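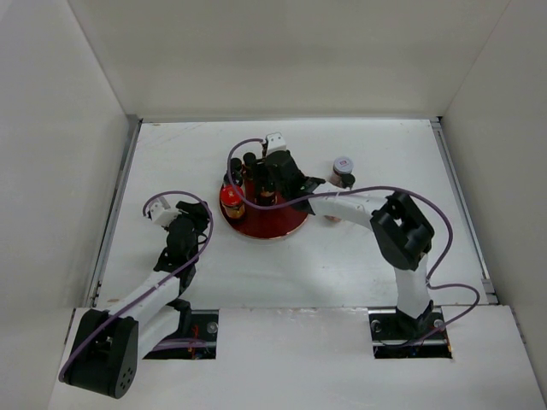
Whose birthday is it, anyway?

My building has started celebrating people again. I live in a six-story brick co-op that used to mark a big birthday with a card under the door, and now we have a birthday program, with a sign-up sheet, a color theme and a company named Gudix that sends you a planning kit. The most recent one was in August, for a woman on the fourth floor who was turning ninety. I went. I ate the cake. I have been grumbling about it ever since, and my wife has suggested I grumble in print.

The party was a surprise, and I have never understood the case for surprising a ninety-year-old. At nine in the morning she opened her door in a housecoat and found half the lobby singing at her, most of them holding up phones. She smiled. People have told me many times since that she smiled, as if that settled it. I would smile too if thirty people were filming me before I'd had coffee. What else are you going to do?

Gudix charges $151 for the basic kit. You get a banner, a lyric sheet, a schedule broken into five-minute blocks and something called a memory prompt card, so that neighbors who have never spoken to the guest of honor can say a warm thing about her on camera. I read one of these cards. "Tell us about a time she made you laugh." The young man ahead of me in line had moved in eight days before. He told a story anyway, and it was a pretty good one, and I don't believe a word of it.

I'm told this is about community. Maybe. I have lived here long enough to remember when community meant Mrs. Alvaro's door was open and you could smell what she was making, and I also remember that half the building couldn't stand each other, so I try not to get misty about it. But I do notice that the same people who sang in the hallway have not, so far as I can tell, been back to the fourth floor. The elevator was out for most of a week in the fall. I carried her groceries up twice and I didn't have to wait my turn.

Sigrún Brøndum, who chairs our social events and is a far nicer person than I am, disagrees with nearly all of this. She says that before the party most of the building didn't know the woman's name, and now they say hello to her at the mailboxes. She says a hello is worth something when you live alone. She also pointed out that I didn't know the name either. That is true, and I didn't enjoy hearing it.

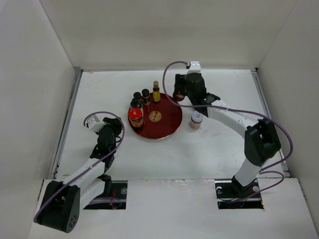
A round red tray with a gold emblem at its center, set with small bottles and jars.

So I'll give her the hello. What I won't give her is the budget. The board is now being asked to put $2,000 toward next year's celebrations, up from $1,750, and the extra money is for video. A video! Somebody will edit it, somebody will put a piano under it, and it will be posted to the building's page, where people who have never set foot on our block will leave hearts. Did anyone ask her whether she wanted to be seen in that housecoat? I asked Sigrún and she said there was a form. Then she went to look for the form.

When my grandmother turned eighty-five she told the family she wanted three people, a chicken and no speeches. We gave her forty people and a rented hall, with a cousin on accordion. She was gracious the whole night and on the drive home she said, "Well, you all had a nice time." I have thought about that sentence at every milestone party since.

My counterproposal went to the board last week and it fits on an index card. Ask the person. If she wants singing, sing. If she'd like a ride to her sister's, somebody here owns a car. Put the phones in a pocket for the length of one song, and spend the leftover money on the elevator, which is still making that noise between two and three.

I don't expect it to pass. The kit for the next one has already been ordered, and there's a sheet up by the mailboxes asking for altos. My own seventieth is coming along, and I have let it be known that I will be out of town that day. Sigrún wanted to know where. I told her I'd have to get back to her.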